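Dye room notebook, Tandora blanket yarn
Wednesday, July 7, 2021

Weld again, and I am happy to say the weld behaved itself. I had been dreading the second batch ever since the first one came out of the pot in June looking like weak tea with a squeeze of lemon in it, and I had more or less talked myself into believing the dried plants had gone off in the sack. They hadn't. Elīna Pärn read back through my notes over lunch and asked, very kindly, whether I had remembered the chalk, and of course I had not written down any chalk, so there we are.

What I did today, for whoever picks up the next batch. I started with 1,000 grams of the Banusska wool, the plain undyed one, made up into eight skeins and tied loosely in four places. (Please do tie them in four. Three seems like plenty until you are untangling the thing over the sink at the end of the day.) The wool was scoured yesterday and left to soak overnight, then mordanted with the Gerkico alum. It went into the dye pot still damp from the mordant.
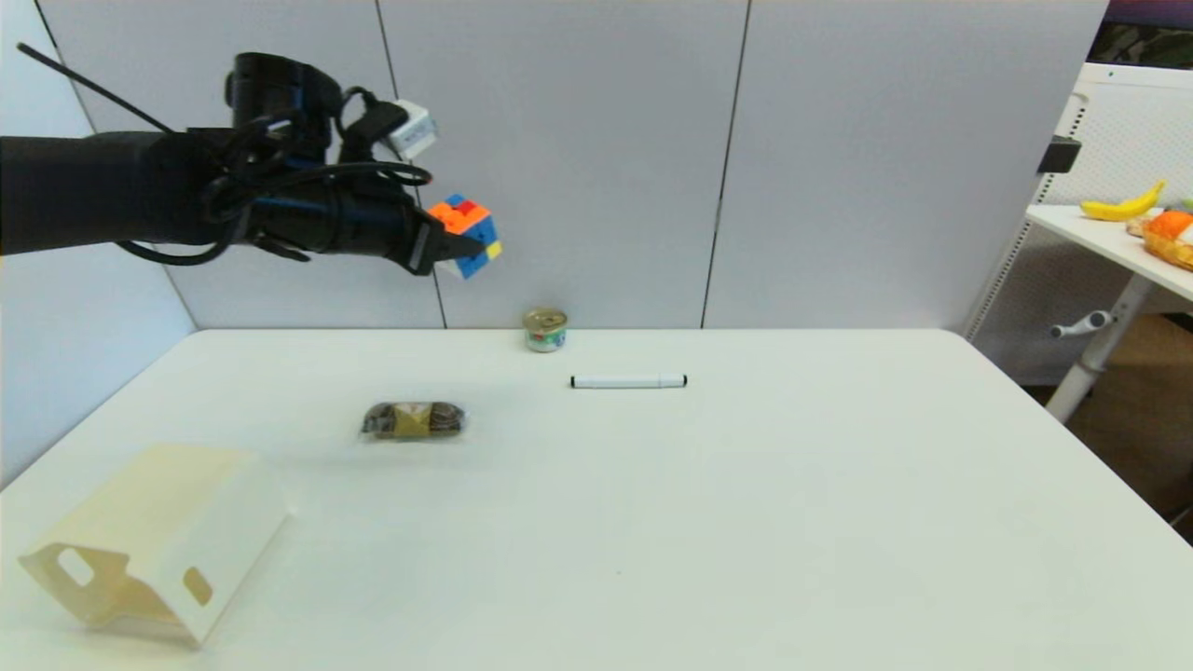 The weld itself I chopped smaller than last time, finger-joint length or less, and tied up in the old muslin so we would not be picking seeds out of the yarn until Christmas. It sat in warm water with a pinch of chalk while I had my coffee, and then I brought it up slowly and held it at 60 degrees Celsius. I know the recipe from Luik lets it go hotter, and I don't want to start that whole argument again, but I am convinced the heat is what brought the brown out last time. The smell is the same either way, I'm sorry to report — something between boiled spinach and a wet hayloft. Windows open, door shut, apologies to the weavers across the hall.

The first skein went in as a tester and came out a clear, sharp yellow, so the rest followed, all except skein eight, which I kept back. I turned them by hand every few minutes with the long stick and tried hard to leave them alone in between. I am not good at leaving them alone. Elīna Juška came by for the last part of it and took over the stick, and the pot was a good deal calmer for it.

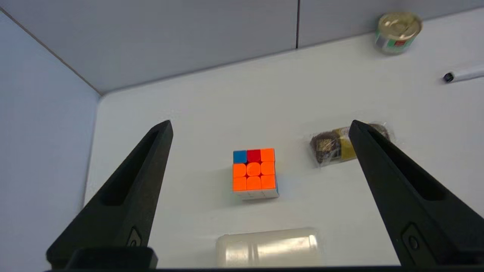

Judging the yellow was the hard part, as it always is with us. Under the tube light over the sink it looked nearly green, and out in the yard it looked like butter, and by the pine shelves it went so orange that I had a small fright. We ended up walking the same skein all over the building like a baby that won't settle. What I would dearly like is a proper viewing corner with a smooth, matte white top, a pale gray wall at the back and a light wall down one side, the way it is in the picture, so that nothing near the yarn is throwing its own color onto it. Our pine is lovely but it lies to us about yellows. I could paint the end of the packing bench in an afternoon if no one minds losing it for a day or two while it dries. I will ask on Friday.

For now I have gone by the yard light, in the shade, with the skein held next to the June one. The new one is cleaner and a little cooler, and I think it will sit much better beside the madder red in the border stripe. Elīna Juška thinks it is a touch too loud for a blanket that has to live on somebody's bed. She may be right! We agreed to wind a card with both and look again once everything has been rinsed properly and had a night on the line.
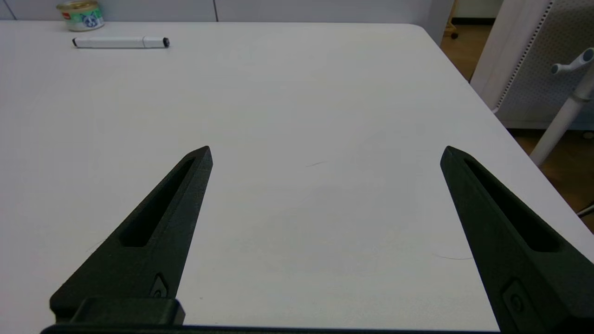
White tabletop with a pale, even surface, gripper fingers at either side of the gap.

Still to do. Rinse the seven skeins once more, lukewarm, with no wringing. Save the dye bath, there is plenty of color left in it and I want to try skein eight in there tomorrow for a paler shade, then perhaps a dip in the indigo if the vat is feeling friendly. Order more alum from Gerkico, we are down to the bottom of the tub. Write CHALK on the inside of the weld cupboard in large letters. The muslin is soaking in the blue bucket, so please don't tip it out.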